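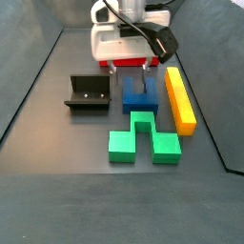 Medicine cabinet & sick day tips, spring round

Quick one this month, newsletter goes out Friday and I'm typing this between loads of laundry. Most of these came in from members after the health night. Thanks to all who wrote in, keep em coming.

Clearing out the cabinet
Take everything out. Everything. Put it on a towel on the bed so bottles don't roll.
Check dates under a good light. Some are stamped into the crimp at the end of the tube and you need to tilt it.
Expired pills go to a drop box, most big pharmacies have one and so does the police station. Scratch your name off the label first, or black marker, two coats.
No drop box near you? Mix the pills with used coffee grounds, seal in a bag, trash. Check the leaflet first, a few strong painkillers have their own instructions.
Don't tip cough syrup down the sink.
Wipe shelves with warm soapy water, let them dry all the way before anything goes back.

Where to keep it
Not the bathroom, if you can help it. Steam. A high closet shelf or a bedroom drawer with a latch is better. Zuweira Abubakari keeps hers in a lidded cake tin on top of the wardrobe, grandkids can't reach and it goes straight in the car when they travel.
Home tests: read the temperature range on the box. Mine had been sitting in the garage since last summer, so those went in the trash. Some kits have had their dates extended, so look up the lot number before you toss them.
Thermometer batteries. Check them now, not at 2 am with a hot kid on your lap.

Labels
Masking tape and a ballpoint. Write the date you opened it on the bottle, eye drops especially.
If two people in the house take the same looking pills, colored rubber bands. Red for him, blue for me. Eyes aren't what they were.
500 mg and 50 mg look an awful lot alike in the dark. Put the light on.
And no more than 3,000 of anything in your head at once, keep a written list on the fridge: name, dose, what time, who prescribed. Copy in the wallet too. The ambulance crew will want it.

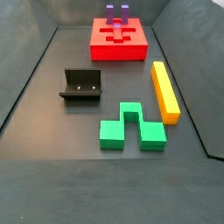 Setting up a sick room
Small trash can with a lid, lined with three or four bags at once. Pull one out, the next is ready.
Straws! The bendy kind. You can drink lying half down.
A tray with a rim. Water, tissues, crackers, phone charger, a bell if you can stand it.
Open the window a bit if the weather lets you. May is good for this.
Extra pillowcases stacked by the bed, swap daily, don't shake the used ones out.
Uzma Awan says freeze broth in a muffin pan, then pop the rounds into a bag. Two rounds and a splash of water makes one mug. I tried it, works great, but grease the pan or you'll be standing there with a butter knife like I was.

Cleaning up afterwards
Soap and water first, then the disinfectant. It doesn't do much on top of grime.
Leave it wet as long as the label says. Usually minutes, most of us wipe it off in seconds.
Never bleach with ammonia, never bleach with vinegar. Windows open, gloves on.
Forgotten spots: light switches, remote, fridge handle, faucet, toilet flush, the kettle. Remotes get a lightly damp cloth, take teh batteries out first.
Toothbrush heads, I just replace them. Cheap enough.
Towels on the hottest wash they can take. Dry them completly, don't leave a damp heap overnight.

Odds and ends
Aqeel Abbasi asks if anyone has a trick for child-proof caps with arthritis. Best I've got: ask the pharmacist for the easy-open kind, and then lock it up if kids visit. Rubber jar gripper helps too. Anyone got something better, drop a note in the box by the coat rack.
Still have one blood pressure cuff in the lending closet, size large. Sign it out in the book please.
Next time: ice packs, and getting ointment out of sheets.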